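Why Is It Called a T-Shirt? (And Other Shirt Stuff)
By Estíbaliz Palacios
Brunddale Kids' Pages, updated 18/01/2026

Quick one this week. Lots of you wrote in about clothes, so let's do the shirt. Plain old T-shirt. You probably have one on right now, or under your sweater.

First, the name. Lay a T-shirt flat on your bed. Pull the sleeves straight out to the sides. Now look at it from the top. It's a letter T! Body is the up-and-down part, sleeves are the bar across. That's it, that's the whole reason most people give.

What is it made of?

Mostly cotton. Cotton is a plant. It grows on a bush, and when the seed pods (they're called bolls, say it like "bowls") get ripe they pop open and out comes white fluff. The fluff is there to protect the seeds. People figured out thousands of years ago that you can pull the fluff and twist it, and it turns into thread.

Try it. Get a cotton ball. Pinch a bit off the edge and pull slow, and twist while you pull. You get a skinny little string. Probably a bad one. Mine keeps snapping. But that's spinning, and a spinning mill does the same thing, only very very fast.

Knitted, not woven

Look realy close at a T-shirt, with a magnifying glass if you have one. Tiny V shapes, row after row. Those are loops. Each loop is hooked through the one next to it, same as in a knitted scarf but much smaller. Loops can stretch and spring back, so you can pull a T-shirt over your big head without any buttons.

Now look at a dress shirt or a bedsheet. No Vs. Threads going over and under, over and under, like a basket. That's weaving. Tug it. Hardly stretches.

Why do they get wrinkles?

Bend your arm and look at your sleeve. Little folds by the elbow or the armpit, right? Cloth is flat and you aren't. When you bend, the extra cloth has to go somewhere, so it bunches up. Loose shirts make big soft folds. Tight shirts make small ones. Cotton likes to remember a fold too, so if you leave a shirt in a ball on the floor it keeps the creases till you wash it or iron it (ask a grownup for the iron).
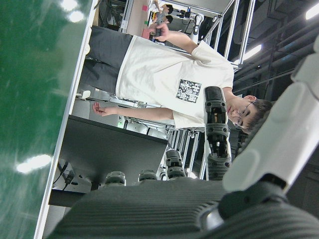
Pictures on shirts

OK so how does the picture get on the front? Not with a paintbrush, usually. The old way, and still a really common way, is screen printing.

You take a very fine mesh, like a window screen but with much tinier holes. It gets stretched tight on a frame. Then you block up all the holes where you DON'T want ink. Lay the screen on the shirt. Ink on top. Drag a rubber blade across, called a squeegee, and the ink gets pushed through the open holes only. Lift it up. Picture!

One color, one screen. So a drawing in 2 colors needs 2 screens, and they have to line up just right or you get a fuzzy double edge. Black ink on a white shirt is nice and easy, only one screen. The white parts are just the shirt showing through. Clever.

Then the ink has to be heated so it sticks and dosen't wash off.

Seo-ah Son runs a little print shop called Melnyk on the hill in Erkcombe. She let me have a go in August. I got ink on my shoes. Her biggest order ever was 1,006 shirts for a marching band festival, and she says her arm hurt for a week after.

How big a picture can you have? Depends on the shirt. Too big and it runs into the sleeves, and the ink goes bumpy over the seams. Most people keep it on the chest, in the middle, nice and flat.

Words to know

Boll: the pod where cotton fluff grows
Knit: cloth made of loops
Weave: cloth made of threads going over and under
Hem: the folded edge at the bottom, sewn down so it won't fray
Squeegee: the rubber blade that pushes the ink

Do it yourself

Old plain T-shirt (ASK FIRST). Cardboard inside it so nothing leaks through to the back. Cut a shape out of stiff paper, put the paper on the shirt, dab fabric paint in the hole with a sponge. Dab, don't brush, brushing pushes paint under the edges. Peel off the paper. Let it dry overnight.

Best for ages 7 and up, with a grownup for the cutting.

Next week: zippers.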